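住まいと素材 第5回 配布資料
台所の天板を選ぶ(石のはなし その2)

火曜の授業に出られなかった人もいるので、しゃべったことをだいたいそのまま書いておきます。板書は少なめだったから、ノートが白くても心配しないでください。

まず前回の宿題の「家の台所の天板は何でできているか」。ステンレスがいちばん多くて、次が人工大理石でした。で、「大理石」とだけ書いてくれた人が何人かいるんですが、これ、もう一度おうちで確かめてみてください! 人工大理石はアクリルやポリエステルの樹脂が主成分で、石ではありません。まぎらわしいのが「人造大理石」で、こちらは砕いた石を樹脂やセメントで固めたもの。カタログによっては両方ごちゃまぜに使っているので、名前より成分の欄を見るくせをつけましょう。

さて本題の天然大理石です。石灰岩が地下で熱と圧力を受けて、方解石の結晶が大きく育ち直したもの、というのは前回やりましたね。あの灰色の筋(脈、英語ではvein)は、もとの石灰岩にまじっていた粘土や炭素分などの名残です。だから一枚ごとに模様が違うし、同じ採石場でも切り出す向きで表情が変わります。私はこの筋を見ているだけで半日つぶせます。

台所で使うときの弱点はふたつ覚えてください。
ひとつめ、酸に弱い。方解石は炭酸カルシウムなので、レモン汁や酢で表面が溶けて、つやが抜けます。これをエッチングといいます。しみとは別もので、拭いても取れません。磨き直すしかない。
ふたつめ、やわらかい。モース硬度でいうと3、花崗岩に入っている石英が7です。包丁の先なら普通に傷がつきます。

それから吸水の話。大理石の吸水率そのものは低いんですが、油や赤ワインを長く置くとじわっと入っていきます。とくに鉄さびはやっかいで、ぬれた鉄のフライパンを一晩置くと茶色い輪が残ることがあります。家庭用の漂白剤では落ちないどころか、かえって悪くすることもあるので、さび用の湿布剤(パウルティス)を使います。酸性のさび取りは石まで溶かすので禁止!

白地に灰色の脈が入った天板の見え方は、次の2枚で。 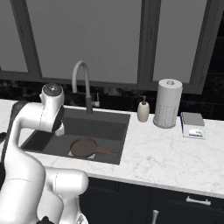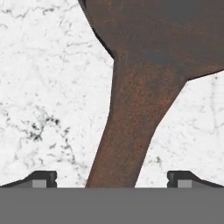 図1・図2 白い大理石の天板(いずれもCG)。図1はシンクまわり、図2は石の面に寄ったもの。

シンクの納め方も試験に出しますよ。天板の下からシンクを留めるのがアンダーマウント、上から落としこんで縁をのせるのがオーバーマウント。アンダーマウントは水やごみをそのまま掃き落とせて気持ちがいいけれど、石の切り口が見えるので、小口まできれいに磨かないといけません。つまり加工代がかかる。しかも切り口は水がいちばん当たるところなので、浸透性の保護剤を小口にも忘れずに塗ること。

厚みは30ミリが私のおすすめです。20ミリで前だけ折り返して厚く見せる方法もあって、軽くて安いんですが、折り返しの継ぎ目で脈がずれると、どうにも落ち着かない(好みの問題と言われればそれまで)。大きな開口をあける場合は、開口の前後に残る細い部分がいちばん割れやすいです。運ぶときは必ず立てて運びます。寝かせて持ち上げると自重で折れます。

手入れについては、去年ゲストで来てくださった石工のイルセ・スハウテン(Ilse Schouten)さんの話がとてもよかったので、要点だけ。中性洗剤をうすめて、やわらかい布で拭いて、から拭きまで。クリームクレンザーは使わない。保護剤の効き目は水を一滴落として見る。玉になっていればまだ大丈夫、しみて色が濃くなるようなら塗りどきです。スハウテンさんいわく「新品のつやを守ろうとすると疲れるから、最初からつや消し(水磨き)にしておきなさい」。エッチングの跡も本磨きより目立ちにくいそうで、私も次に台所を直すならそうします。

次回までの課題
1 家にある天板の素材を成分まで調べる(賃貸の人は管理会社に聞かなくてもいいです、見た目と手ざわりの推測で可)。
2 本磨きと水磨きの違いを、自分の言葉で五行以内。
3 石の見本は材料室3122の棚にあります。Van Dijkのラベルの箱です。さわってよし、酢をかけるのは端の小片だけにしてください。

教科書は32ページまで読んでおくこと。次は木の天板です。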